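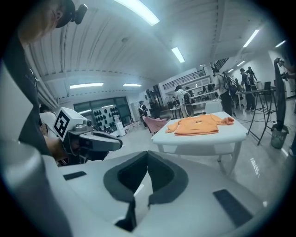
Figure 3a. Dark gray shirt worn with a black baseball cap.

4.2 What happens to long-sleeved tops between winters

The interviews in Sturkport covered 100 households. This section deals with long-sleeved tops only: shirts, sweaters, and sweatshirts. Coats are treated separately in Section 4.3, because most households store them in a different place and make decisions about them at a different time of year.

We asked each household to name the last top that had left regular use and to say where it was now. In 55 households the item was still in the home. It had been moved to a box, a high shelf, or the back of a drawer, and in most of these cases it had been washed first. The remaining households had passed the item on, thrown it out, or cut it up for rags. Handing down within the family was mentioned more often than donation, and sale was rare. Respondents who had tried to sell said that photographing and mailing a single top took more effort than the money was worth.

Adults described their own clothes in terms of color and fit. Black and dark gray tops stayed in use for a long time, partly because stains and fading were less of a concern and partly because they could be moved to a second role. A shirt that was no longer worn to work became a shirt for chores or for sleeping. Several respondents could not say when they had bought the tops they wore most. This matters for the estimates in Section 5, where the length of first use for dark adult tops should be read as a lower bound.

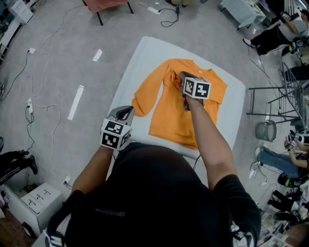 Figure 3b. Orange long-sleeved sweatshirt on a white padded surface, a fold of fabric pinched near the neckline.

Bright tops followed a different path. They were easier to remember, and respondents could often name the person who had bought them and the occasion. They were also retired earlier. The reasons given were pilling at the cuffs, a stretched collar, and uneven fading across the shoulders. Only the collar was described as a reason to stop wearing the item at once. The other faults were put up with at home for a while — in one case for several winters.

Washing practice was fairly uniform. Most households washed sweatshirts with the rest of the colored load and dried them on a rack. Turning the garment inside out was widely known as good practice but not often done. In the Trelar district, where many apartments have no space for a drying rack, respondents relied on shared dryers and were more likely to report shrinkage in the sleeves. 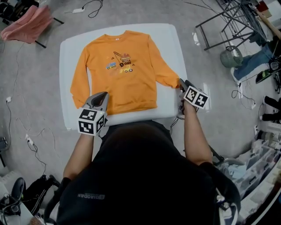
Figure 3c. Orange sweatshirt laid front side up; printed chest graphic with the words "WELL DONE" and a blue truck.

Printed graphics had a mixed effect. A print gave the top a clear owner, and this slowed handing down when the next wearer did not like the subject. It also kept some items in the home after they were outgrown. Of the 9 households that had set aside a top for sentimental reasons, 8 named one with a picture or words on the front. Cracking of the print was mentioned, but it seldom led to disposal by itself.

Storage peaks in the weeks after February, when the first warm days prompt a change of wardrobe. The local collection service, Camura, accepts clean tops all year, yet few respondents knew this. Those who did had learned of it from neighbors. The Sotelo drop-off point was better known, but it was seen as a place for shoes and coats — a view we return to in Section 4.4.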